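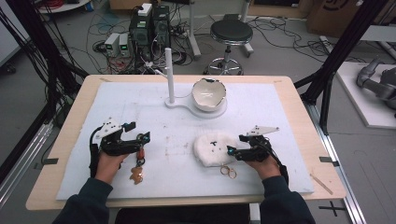
Hand-held grippers at one of our tables, with a keychain and a jewellery stand

About us

Kukix is a small company in Isemcombe. We collect examples of handling work, and other companies use these examples to train their robots. We do not build robots for sale and we do not write the learning software of our customers. Our product is the recording: a person does a task with their hands, properly and many times, and everything is saved in a form that a learning system can use.

How we started

The company was founded by Meirion Samuel and me, Haf Penry. We met at Gwilliam, where we both worked in the packing department for costume jewellery and small gifts. Gwilliam had bought a robot arm for this department, and it stood beside the wall for most of a year. It could lift a box very well. It could not lift a bracelet out of the box. Every time the bracelet lay a little differently, somebody had to write new positions for it, and after some months the person who could write them moved to another job.

Meirion was reading at that time about systems which learn from examples, and he asked the management if he may try this in the evenings. They said yes. He recorded 105 examples of one task, taking a necklace from a tray and putting it on a hook, and he sent them to a university group who had agreed to train with them. The result was poor. The group wrote back a long and friendly letter in which they explained that all his examples were the same. The tray stood always in the same place, the necklace lay always in the same direction, and he had thrown away each attempt where he needed a second try. We still have this letter in the office and new colleagues get it to read on the first day.

We left Gwilliam in December of the same year and rented our first room. Gwilliam is today one of our customers, and we are glad about it.

What we record

Our main work is with small and light objects: keychains, rings, pendants, cotton pads, little bowls, display stands. These things are difficult for a machine. A strap bends, a charm swings under it, a ring can lie flat on the surface so that the gripper finds almost nothing to take. Large boxes are recorded already by many companies, and we leave this to them.

The operator holds one gripper in each hand and works with them at the table. We prefer this method for most projects. The operator feels the weight of the object, and so the movement stays natural. It is also quicker to learn than steering an arm from a distance. A new operator needs with us usually one week before the recordings are good enough for delivery, and in the first two days nothing is kept.

For some customers we record also directly on an arm. This is slower and costs more, but it is sometimes the right choice, for example when the customer has already a finished machine and wants to correct one weakness. Please ask us and we will tell you which way we would choose. We have more than once advised a customer to take the cheaper one.

How a project goes

First we ask you for the objects. Please send us the real ones and not photographs, and please send several of each, as small things get damaged or lost in this work. Then we write a task sheet. It says what must be at the end of the task, for example "the keychain hangs on the stand", and it says as little as possible about how to get there. Each operator has their own way, and the learning system should see more than one way.

After this we make a trial of one day. You receive the trial recordings and you can look at them with your own engineers. Many task sheets are changed at this point. In the project for Vekton last year the sheet was changed 3 times, and the last version was shorter than the first.

Then comes the main recording. The objects are moved between the examples, also the ones which have no part in the task. The operators change places. We keep the attempts in which the operator drops something and picks it up again, and we mark them, so that you can decide if you want to use them. Attempts that were stopped in the middle are marked also. Our biggest delivery until now was 526 recordings of a single task, from which 485 were accepted by the customer at the first check. The others we recorded again without cost.

Each recording is watched by a second person before it leaves the house. This person was not at the table. It is a slow job and we have tried to do it with software, but the software did not see when a ring was put down on top of another ring, and the second person saw it immediately.

The people

Meirion is responsible for the tables, the grippers and the cables. If something makes a noise, please tell him. He makes many of the small fixtures himself and repairs the grippers in the house, so that a broken jaw does not stop a project for a week.

I am responsible for the task sheets, the operators and the contact with customers. English is my third language, after Welsh and the German of my school years abroad, and I ask for your patience with my letters. On the telephone I am faster.

Our operators come from different work. We have a former dental assistant, two people from the packing department at Gwilliam, a watch repairer who is with us on three mornings a week, and several students. They are employed by us and paid by the hour. They are not paid by the number of examples. We tried the other way for one month at the beginning and the recordings became hurried, all of them with the same quick movement, and our customers would have paid for robots that throw things.

What happens with the data

The recordings belong to the customer who ordered them. We keep one copy until you confirm that your copy is complete and then we delete ours. We do not sell the same recordings to a second company. Faces are not recorded. Hands and sleeves are recorded, this cannot be avoided, and each operator has signed that they agree. An operator who leaves us can ask what was delivered with their hands in it and to whom, and they receive an answer in writing.

Visiting us

You are welcome to visit us in Isemcombe. Please write some days before, so that we can cover the objects of other customers. The next open afternoon is on 11th November, from two o'clock, and visitors may try the grippers themselves. Children may try them as well if an adult is with them. Parking is possible behind the building, but the entrance is narrow and a van should better stay on the street.

Working with us

We look for operators at most times of the year. You do not need a technical education. You need quiet hands and you should not mind to do the same thing for a morning. Glasses are no problem. Write to us what work you have done with your hands until now, also if it was at home.

This website uses cookies to remember your settings and to count visits. By continuing to use the site you agree to this. Accept / Manage settings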